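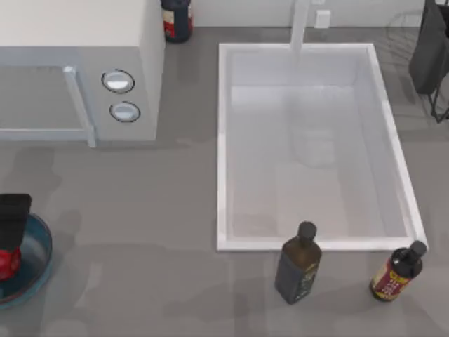
How long can beans soak before they go off?

Eight to twelve hours on the counter is plenty for most kinds. If you need longer than that, put them in the fridge and change the water once.

Okay, that was the short version for everyone who wrote me off-list after the last digest. The long version is for Upendo, whose message I'm quoting so we all know where we are:

> Upendo Rotich wrote:
> I've had the same bag of borlotti in the cupboard since January and
> they will not go soft. Soaked overnight, boiled for what felt like
> the whole afternoon, still chalky in the middle. Our water is very
> hard here. Is it the beans or the water? I also salted the soak,
> which my mother says is the whole problem.

Your mother and mine would get along! But I don't think the salt did it. I've salted my soak for years (a good spoonful for a big pot) and the skins come out softer if anything. What I'd blame first is the age of the beans. January is when you bought them, but who knows how long they sat in the store before that. Borlotti in particular seem to get stubborn.
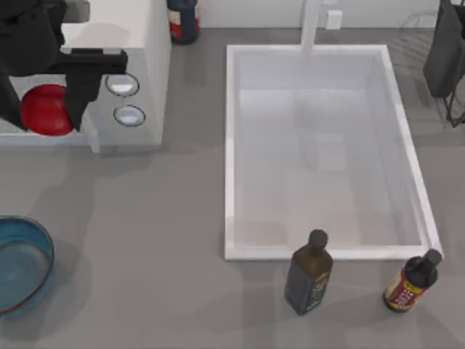

Red bowl-like shape, from above

Hard water is my second suspect. Concetta Caruso posted a while back that she puts a tiny pinch of baking soda in the soak and rinses it off before cooking, and I tried it on a bag of old chickpeas I'd given up on. Big difference. Go easy though, I once used a whole teaspoon and got something like wallpaper paste with a soapy taste. The dog wouldn't even look at it.

Also, did you put tomatoes in early? You didn't say, but if you cook them like I do, in one pot with everything thrown in at the start, the acid will keep them firm forever. Tomatoes go in at the end — same for lemon and vinegar.
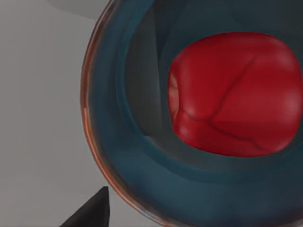 The other thing is how much you're cooking at once. I do 700 grams dry at a time and freeze what we don't eat, in their own liquid, and I find a big pot at a lazy simmer does better than a small one at a hard boil. Mutua swears by his pressure cooker and I'm sure he'll say so again before I've even sent this.

If the rest of that bag still won't behave, try 3 hours in a low oven with the lid on. After that I'd call it soup and get the blender out.

Does anyone have a source for fresher borlotti, by the way? Musyoka, you used to order from somewhere, didn't you?

Tumaini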